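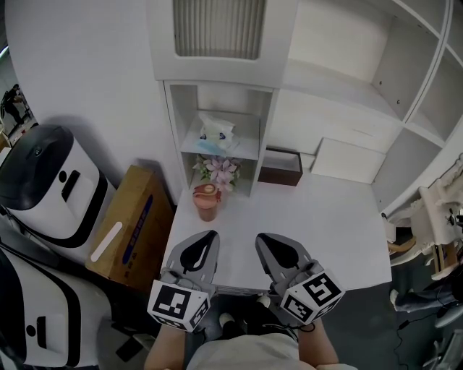 Boglárka Vincze had warned me that she talks fast when she's talking about time stamps, and she does. We'd barely sat down before she was drawing on the back of my notes (I'd brought a printout, she'd brought a pen) to show me where one stream of data slides away from another and ruins your afternoon.

She writes the software at Staranell that takes a person's hand movements and turns them into something a robot can learn from. The tool is called Fulel. I asked what it does all day and she laughed. "Mostly it throws things out! You give it 300 recordings and it hands you back the ones where it's sure where both hands were. People hate it the first week."

Knowing where the hands are is the part I'd wanted to hear about. The grippers have cubes on them, printed with square black-and-white patterns, and Fulel looks for those patterns in the video and works out position and angle from them. I said it sounded easy, which was a mistake.

"It's easy when you hold still," she said. "Then somebody reaches into a shelf and turns a wrist, and you've got one face of the cube at a horrible angle, and the math has two answers it likes equally well. So the gripper flips over. On screen it looks like the person's hand has come off and gone back on."

Her fix was to stop treating each moment separately. Fulel now keeps both answers alive for up to 12 frames and waits to see which one makes sense with what comes next. She tried shorter waits and got flips, tried longer ones and the whole thing crawled. Why 12, then? "Because 14 was slower and I couldn't see any difference. I'd love to tell you there's a paper behind it."

We got onto tabletop jobs, moving small stuff from the table into a cubby and back, and I asked whether the surroundings matter. A lot, she said. White furniture is a pain because the exposure wanders and the white parts of the pattern bleed into the black. She spent most of August on that one problem, and the answer was a local contrast step that she says is maybe forty lines of code, most of them comments apologizing to Thaís.

That's Thaís Queiroz, who works on the planner, Virág, at the other end of the pipeline. She joined us halfway through with a sandwich and a complaint. "Boglárka gives me beautiful paths for a human elbow," she said. "My arm doesn't have that elbow." Virág takes the hand path and looks for joint motions that can follow it, and when it can't find any, it's supposed to say where it got stuck. Until version 36 it just said "failed." Now it tells you which joint ran out of room and at what moment, and you can jump straight to that spot in the recording. I got to try this and it's lovely, you click and there you are, watching the exact reach that the arm can't copy.

I wanted to know if the two of them ever argue about whose bug it is. Every week, said Thaís. "We have a shared log viewer, Bradura, and it's basically there so we can stop arguing." It puts the hand track, the gripper opening and the planned joints on one timeline. Boglárka said the first thing it ever showed them was that the gripper opening lagged behind the video, so the robot was closing late on everything, and both of them had been patching around it in their own code for weeks. They took both patches out the same afternoon.

What's next? Boglárka wants Fulel to flag a bad recording while the person is still at the table, so they can just do it again right then. She has it half working, with a beep that everyone has asked her to change. Thaís wants the planner's limits shown in the same way, earlier, before a whole batch gets recorded out of the arm's reach. They'd started on the file format for that the morning I visited, and when I left they were back at it, disagreeing about what to name the fields.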